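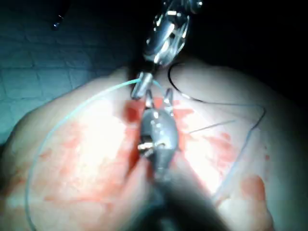 Gripper over the center seam of a tissue pad.

Week 4: Reading a used car listing

Okay, last time I promised we'd get to mileage, so let's start there. Everybody looks at the odometer first and I get it, it's a nice big number! But a car with 45 thousand miles of short city trips can be in worse shape than one that spent its life on the highway. Ask how it was driven, and ask for the service records before you ask about the price.

My own example is a little Bovia hatchback I nearly bought (blue, very cute, terrible clutch). The ad said "one owner." The records had 17 visits in them, and 13 were for the same coolant leak. I walked away and I'm still a bit sad about the color.
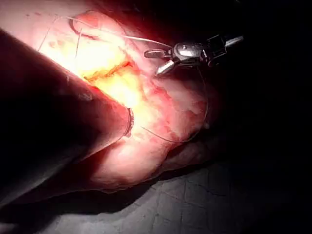
Needle driver and open incision, close up.

Now, fees. Take out the two sample ads, Dekent and Onau. Dekent lists a low price and puts the paperwork fee in the small print. Onau asks for more up front with everything included. Work out the full drive-away cost for both and write it on the back of the sheet. Tax goes on top, so don't skip it!

For Friday:
Read the Sala warranty leaflet, page 17 especially.
Find one real listing and underline every word that doesn't tell you anything ("clean," "runs great," you know the ones).
Bring a calculator, phones are fine.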